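FOR IMMEDIATE RELEASE

Havum to start pillow and bed linen swap for rental hosts and small inns in Vukdale

Simell program opens in March. First deliveries out of the Boychuk Street building. Sign-up open now.

VUKDALE - Havum, the bed linen rental company, will start a pillow and linen swap for small lodging businesses in Vukdale and the towns along the lake road this March. The program is called Simell. Hosts, inns, cabins, boarding houses, anybody renting out beds by the night or the week can join. Clean set arrives, used set goes back, one monthly bill.

Havum has rented sheets and towels to larger hotels for years and has mostly stayed away from the small end of the market. Too many stops, too few beds per stop. That changes with Simell. The company has 655 beds signed up ahead of the opening, most of them in places with fewer than ten rooms, and expects to add more before the summer season.

"Small places have been buying pillows at the store and washing them in the basement," the company said in a statement. "It takes up a whole day and the pillows go flat anyway. We kept getting the same phone call, so we put a truck on it."

What is in a set

The basic Simell set for one bed is a fitted sheet, a flat sheet, two pillowcases and two pillows. Quilt covers are extra. Towels are extra. Mattress pads can be added on a three month rotation, same for blankets in winter.

Everything in the basic set is white. The company looked at colors and decided against it for the first year. White can be washed hot, it can be mixed between customers without anyone getting an odd pillowcase, and a stain shows up at inspection instead of at check-in.

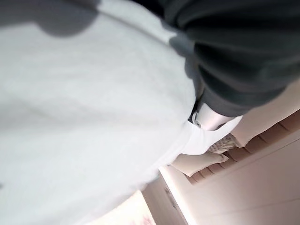
How often do the pillows themselves get swapped, and not just the cases?

Pillowcases and sheets are swapped at every delivery. The pillows are swapped every four months on the standard plan, or sooner if the host marks one as flat or stained on the return slip. There is no charge for an early swap as long as the pillow isn't torn.

Pillows come in two fills, soft and medium. A firm pillow is being tested and may be added in the fall. All fills are synthetic. No down, no feathers, because of guest allergies and becuase synthetic holds up better in the wash. Hosts who want to keep their own down pillows can take the linen-only plan and pay less.

Why pillows

Sheets get changed between guests. Pillows mostly don't. Last fall the company sent out a survey to lodging owners in the Vukdale area and 674 came back. The most common answer to "when did you last replace your pillows" was "not sure." Second most common was "when we opened."

Guests notice. Owners who filled out the survey said pillows come up in reviews more than the mattress does, more than towels, more than the shower. Too flat, too hard, smells like a closet. A few owners wrote whole paragraphs about it in the comment box, one of them on both sides of the page.

Washing a pillow at home is slow work. A home machine takes two at a time if it takes them at all, drying eats up an afternoon, and a pillow put away with any damp left in the middle will smell inside of a week. Simell pillows are washed in a large drum, dried on low heat, rested overnight, then checked by hand for lumps before they are cased and packed.

Packing and delivery

Sets go out in cardboard boxes. The company used plastic bags with its hotel customers and has moved away from them for the small accounts. Boxes stack in a hallway, they can be written on, and they go flat when empty. One box holds the linen for up to four beds. Pillows travel separately.
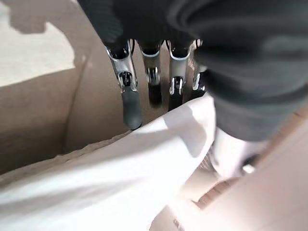 White linen in an open cardboard box. Simell linen orders ship in cardboard.

Each box has a slip taped on the lid. Name of the property, number of sets, date due back. Fill in the bottom half, leave it with the used linen, done. There is an online version for people who prefer that but the paper slip will stay.

Used linen goes back in the same box, no folding needed. Please do shake out the sheets first. Drivers have found phone chargers, earrings, a retainer, a set of car keys that was already two towns away by lunchtime. Anything found is bagged and held at Boychuk Street for 38 days, then donated or thrown out depending on what it is.

Delivery routes for the first season:

Vukdale center and the harbor, twice a week
Lake road north, once a week
Lake road south as far as the campground, once a week
Hill cabins, every other week, more often in July and August if there are enough stops

Deliveries are between 7 a.m. and 1 p.m. Owners who aren't on site can name a drop spot: porch, shed, mudroom, locked box. Drivers will not enter guest rooms and won't make beds. Several people asked. Sorry, no. 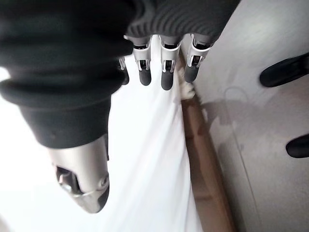
Winter deliveries to the hill cabins depend on the plow. If the road isn't open by 9 a.m. the route moves to the next day and a text goes out to everyone on it. Owners up there are asked to keep one spare set per bed from November on. The spare set is included in the price for hill addresses only.

Pricing

Billing is by the bed and by the month. There are three plans: linen only, linen plus pillows, and full, which takes in quilt covers and towels. A price sheet is available at the front counter on Boychuk Street and is mailed with every sign-up packet. Prices are fixed through the end of the first season. No deposit for properties with under six beds.

Seasonal closings are fine. Give two weeks notice, billing stops, the company picks up the sets and puts them back in rotation. Accounts that close for winter keep there place on the route for spring.

Lost or damaged pieces are charged at cost. Normal wear isn't damage. Makeup, sunscreen, coffee, a little blood from somebody's shaving cut, all of that is normal and mostly washes out. Hair dye does not. Hosts who get a lot of hair dye can ask for dark hand towels at no extra cost, they help.

What happens to the old ones

Swapped pillows that pass inspection go back into the program for up to two years from first use. After that they come out. Clean retired pillows are offered to animal shelters, which use them in kennels, and the rest are opened up and the fill goes to a processor that turns it into padding. Sheets past their life are cut into rags. Rags are sold by the pound at the Boychuk Street counter, cash or card, mornings only.

Owners joining Simell can hand over their own old pillows at the first delivery, up to two per bed, any fill, any condition within reason. No charge for that. The company has set aside room for 2,000 of them and will take more if the processor can keep up.

The white pillows shipped to opening customers will be new, in new cases. Refreshed pillows come into the rotation later in the year.

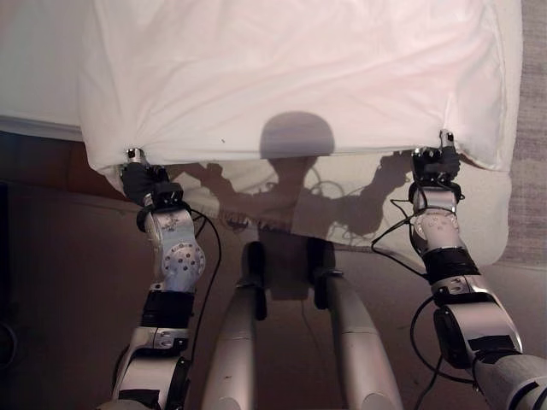 A white pillow in a plain white pillowcase. The basic Simell set has two pillows per bed.

Open house

The Boychuk Street building will hold an open house the month before the first deliveries, 10 a.m. to 3 p.m. Washing floor, drying room, folding tables. Both pillow fills will be out to try, and the firm test one too. Bring a pillow from home to compare if you want. Coffee and rolls. Parking is in back off the alley, the front spots are for the bakery next door and they do tow.

Exact day will be posted on the front door and mailed to everyone on the sign-up list. Children welcome but not on the washing floor.

How to sign up

Pick up a packet at the counter or ask for one by mail. Needed: address of the property, number of beds and there sizes, months open, and a drop spot. Twin, full, queen and king are all covered. Bunk beds count as twins. Odd-size mattresses, built-ins, boat beds and so on, call ahead, some can be done with a flat sheet and tuck.

Sign-ups in by the end of January are guaranteed the opening routes. Later ones are added as space allows, usually within two weeks.

Properties outside the listed routes can go on a waiting list. If five addresses in the same area sign up the company will look at a new stop.

About Havum

Havum rents, washes and delivers bed and bath linen to lodging businesses. The company's washing floor, counter and offices are on Boychuk Street in Vukdale. Simell is its first program for small properties.

Media contact: Havum press desk, Boychuk Street, Vukdale. Counter hours 8 a.m. to 4 p.m. Price sheet and route map available on request.

###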